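Caja de bloques Hullow, 400 piezas: opinión después de un verano de uso

23 de octubre de 2018
Por Maya Akl

Compramos la caja grande de Hullow en junio, para dos niños de edades distintas y una casa con poco sitio. La versión de 400 piezas cuesta bastante más que la pequeña y la duda era si compensaba. Ha tenido uso casi diario desde entonces.

El contenido es sencillo: bloques lisos en varios colores, ruedas, ejes y unas bases planas. No trae figuras ni pegatinas. Las instrucciones proponen 22 modelos, de los que a mis hijos les interesaron 8 como mucho. El resto se parecen demasiado entre sí. El puente y la grúa son los mejores; el tractor se desmonta en cuanto se empuja por la alfombra.

El encaje es correcto. Las piezas nuevas entran duras, sobre todo las de dos en dos, y el pequeño pedía ayuda para separarlas. A las pocas semanas aflojaron lo justo. Las ruedas son el punto flojo: dos ejes se han doblado y Hullow no vende repuestos sueltos. Escribí a la tienda, Prestach, y me contestó Siham Issa con la oferta de cambiar la caja completa. No quise devolver todo por dos ejes. 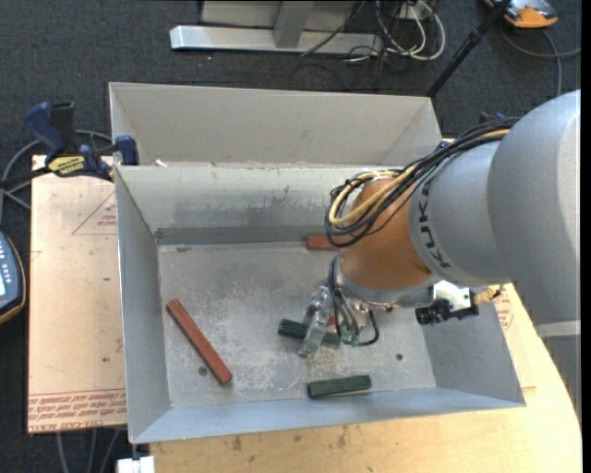 Bloques rojos y verdes en un cajón de chapa gris.

La caja original es de cartón fino con una tapa que no cierra bien cuando las piezas están sueltas. A nosotros nos duró un mes. Conviene contar con otro recipiente desde el principio, bajo y ancho, para que los niños vean lo que hay sin volcarlo. Uno de metal aguanta mejor los golpes, pero hace mucho ruido. Le pusimos un trozo de fieltro en el fondo y mejoró algo.

Para comparar, mi vecina Lina Khasawneh tiene el juego de Semora, que cuesta 29 euros y trae menos piezas. Los colores son más apagados y el acabado es mejor, con los cantos redondeados. Probamos a mezclar las dos marcas: encajan, aunque las bases de Semora quedan un poco altas y las torres largas se tuercen.

La limpieza no tiene misterio. Agua tibia, jabón y una toalla. No las metería en el lavavajillas, porque el folleto lo desaconseja.

A favor: cantidad, colores vivos, buen encaje pasado el primer mes.
En contra: ejes débiles, caja mala, modelos repetidos.

La recomiendo a partir de cinco años y para más de un niño. Para uno solo, la caja pequeña es suficiente y se puede ampliar después.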